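Reviews › Furniture › Work surfaces
Reading time: 3 min
Search this site Search

Siline Hallon worktop, cream — long-term review

I wanted a big pale surface because I am easily led by shop lighting. The Hallon is what I ended up with, at some 200 pounds before delivery, and after 8 months I have feelings about it.

Assembly was painless apart from the instruction sheet, which starts at step two. The surface itself is flat, stays flat, and doesn't ring like a gong when you put a mug down, as my old Clelix did. It also comes in a colour the catalogue calls cream and my family calls "already dirty". 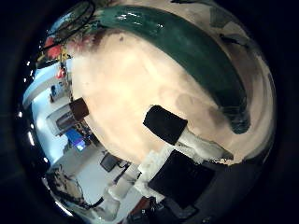

Cream is a brave choice for anything people intend to touch. Siline's care leaflet recommends a damp cloth, then a dry cloth, then apparently a period of reflection. Soft smudges and faint brownish shading are the natural condition of a pale surface, and anything glossy and dark green laid against it only makes the contrast worse. I tried the Ki cleaning paste (654 grams, a tub that will outlive me) and it shifted biro nicely. Tea it regarded as a colleague.

Then there is the edge. It has a decent rounded lip that is kind to forearms, and I have leaned on it through a great many dull phone calls without complaint. Cables are another matter. The Hallon has no tray, no clip and no hole, so whatever you plug in goes over the side and hangs there like washing. The Clelix had a hole. I miss the hole.

Weight is on the generous side. Moving it across the room took two of us and ended a conversation we had been enjoying.
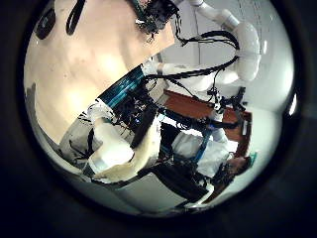 Would the darker finish have been the better buy? Probably, if you drink tea near it. The brown version costs the same and hides most sins, though it shows dust by mid-morning, so you are really choosing which kind of dirt you'd like to look at.

I'm keeping mine. It is solid, and returning it would mean carrying it again. Knock 100 pounds off the price and drill a hole in the back, and I'd stop going on about the Clelix.

Filed under: desks, worktops, Siline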